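Sink cell upkeep: progress report to the Sudesby fund
Period covered: March to May
Prepared by the cell maintenance group, Wedemitz

Summary
The two-armed machine at the kitchen counter is back on its full daily programme. Both hands have been stripped, cleaned and refitted, the wrist cameras have been realigned, and the cable work agreed at the last review is partly done. Spending is within the grant. One item, the spare finger set from Brodine, is late and is dealt with under Parts.

Hands
Each hand now gets a service after 500 hours of running. Before the grant we waited for a fault, and most of the lost time in winter came from that. The service covers the finger links, the knuckle openings and the ribbed cover over the base of the hand. Grit collects in the folds of the cover and then works its way up into the joints, so the cover is brushed out first and the links are wiped after it. We check each fork for play by hand and write the result on the cell sheet. 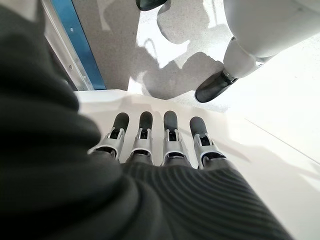

Wrist cameras
Both mounts were loosened, squared up and tightened again in April. The calibration routine was then run 5 times on each side and the results agreed. We have added a shorter version to the morning start-up. It takes three minutes and has to be passed before the arms are released.

Arm checks and parking
Before each session the operator raises one hand at a time beside the sink, opens it fully and holds it there while the joint readings are logged.
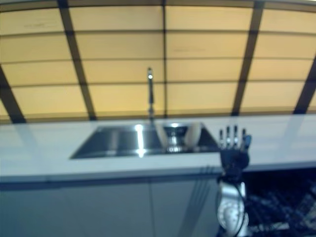
Our main change this quarter was to the start-up order. The left and right arms used to be enabled together, and a fault on one stopped both. They now come up separately. The open-hand check is done with the fingers upright and slightly apart and the thumb out to the side, which makes a lagging joint easy to spot by eye. Sithole supplied the revised controller settings, and we have kept the old set on file.

Cables
Snagging was the most common stop in the last report. The runs along the forearms have been re-clipped, and the slack at the wrist has been reset so that the hand can turn fully over the basin.
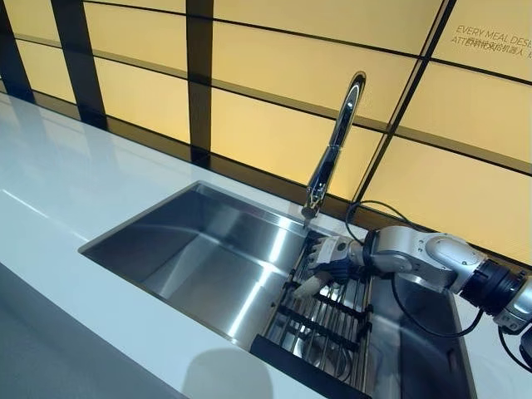 The remaining work is at the elbow, where the clips still creep after a long session. We have a wider clip on trial and will report on it next time — so far it has held.

Parts
Spend on parts this period was £1,080, mostly covers and fasteners. The Brodine finger set was ordered in March and is now promised for June. Until it comes we have no spare for either hand, and a broken link would stop the cell.

Next period
Finish the elbow clips, fit the Brodine set to the right hand, and move the service records from paper to the shared sheet. No change to the budget is requested.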